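Refurbished Dell Desktop Tower - Bench Unit for Repair Classes and Spares
Sold by Kaltine, used office PCs and parts

Price: 80 each, collected. Ask about delivery.
Stock: 2 left, more in August hopefully
Condition: used, opened, no side panel

Full size black desktop tower, Dell board inside. Sold as a practice unit - for people learning to swap parts, or anyone who wants a donor machine. Not sold as a ready-to-go home PC, please read all of this before ordering.

We keep one open on the slotted aluminum bench at the Emthorpe shop. Lay it flat, interior facing up. Much easier than working with the tower standing.

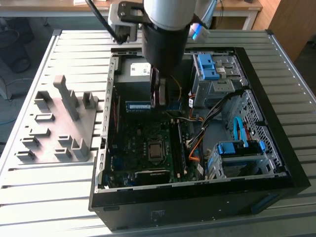

No hard drive included in the price. No Windows either. If you need a drive, Brahim Lamrani on the parts desk can quote you, usually same day. Keyboards and mice are in the bargain bin by the door, first come first served.

What you get
- black tower case, silver-gray metal inside
- gray power supply, tested on our load tester
- green motherboard, long black memory slots
- processor
- expansion card at the bottom of the board
- drive bays with blue release tabs and clips

Memory modules sold seperately, see the parts list. Mix and match at your own risk.

Space inside is decent. Drive cage on one side, board and power supply on the other.

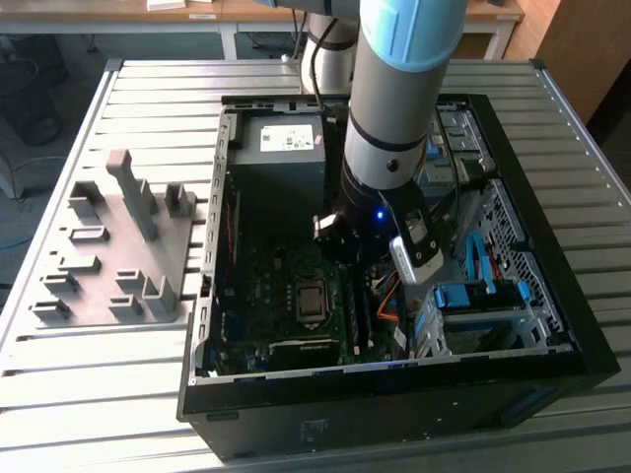 Cables are left as they were when the office sent them in. Some buyers re-route, some dont bother. Cable ties not included - Zerik packs, bag of 2000, on the consumables page.

Fitting memory
Power off, cord out of the wall. Ground yourself. Open the white latches at the ends of the slot, line up the notch, press down evenly till it clicks. If it won't go in, stop and turn it around.
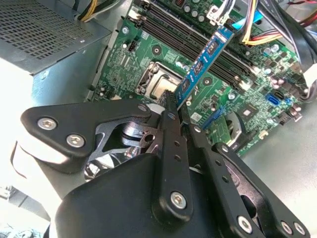
Processor and socket
Square chip with a silver heat spreader, silver metal frame around the socket. Load plate is hinged, work it gently. Board labels are small but readable, FAN_CPU is printed by the fan header. Brown chokes and a line of capacitors sit close by, so mind your screwdriver.
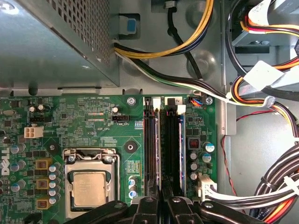 Heatsink and fan not in the price. Ask for the Poirier cooler, its the one we stock for this board. Thermal paste is extra too.

Returns
14 days, unit only, in the box we sent it in. Bent pins are not a return, sorry. Hicham Soliman handles all returns, use the form.

Schools and clubs: ask Mei-kuen Shek for the class price on larger orders.

Page updated June 2, 2018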